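Search tickets... Go
Ticket 647 - Lundton break room, grey table not being cleared
Opened Nov 29, 2023
Status: open, waiting on Facilities
Priority: 4

Problem as reported: table in the Lundton break room keeps getting left with bits on it. Crisps, cans, the sponge. Third ticket on this, the last two were closed as "tidied" which doesn't fix anything. Please dont close this one till the bin is sorted.

Checked on arrival. Green Kettle crisps bag, jalapeño, left hand side. Red can on its side, squashed. Sponge up near the back. All three want a different home and there's no home for two of them, see below.

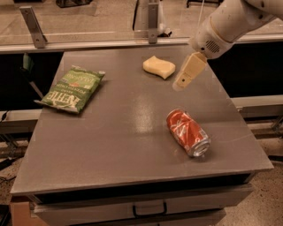

Grey table, bag, can and sponge, before clearing

Tried so far:

- Sign on the wall. Came down by the Monday, blu tack no good on that paint. Not bothering again.
- Moved the general waste bin nearer the door. Helped with wrappers for a bit, then the cleaners (Grumel contract) put it back where it's marked on their plan. Have asked Grumel to change the plan. No reply.
- Recycling. The can bin went to the Chaturvedi building in April and never came back. So people leave cans on the table, or they go in general waste and we get a moan about that instead. Replacement ordered from Stinano, 38 litre with a lid, still shows as "processing".
- Sponge. Supposed to live in the dish by the sink. Dish is missing. Have asked for 2 new ones, one for here and one for upstairs.

Update, same day, after lunch

Rang Stinano. They have the order but no delivery date, want a cost code. Cost code was on the form. Sent it agian.

Asked round about the crisps. No one claiming them. If a bag isn't named it goes at the end of the day, that's the rule on the fridge and I'm applying it to the table too.

The drawer under the table top, black handle on the front, is down on the old room list as "misc". Suggest we use it for cloths and bin liners so there's something to wipe down with on the spot. Needs a label. Can do that myself if someone sends the tape for the label printer.

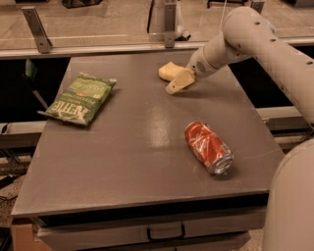
Page 2

To do:

- can to recycling upstairs for now, until the Stinano one turns up
- crisps out at end of day unless named
- sponge back to the sink, new dish when it comes
- wipe table top, crumbs get under the back edge
- chase Grumel re the bin plan, by email this time so theres a record
- label for drawer

Not doing: lockable cupboard for snacks. Was asked for on the last ticket, too dear, and the keys would be lost in a week.

Leaving open. Will look again once the can bin is in.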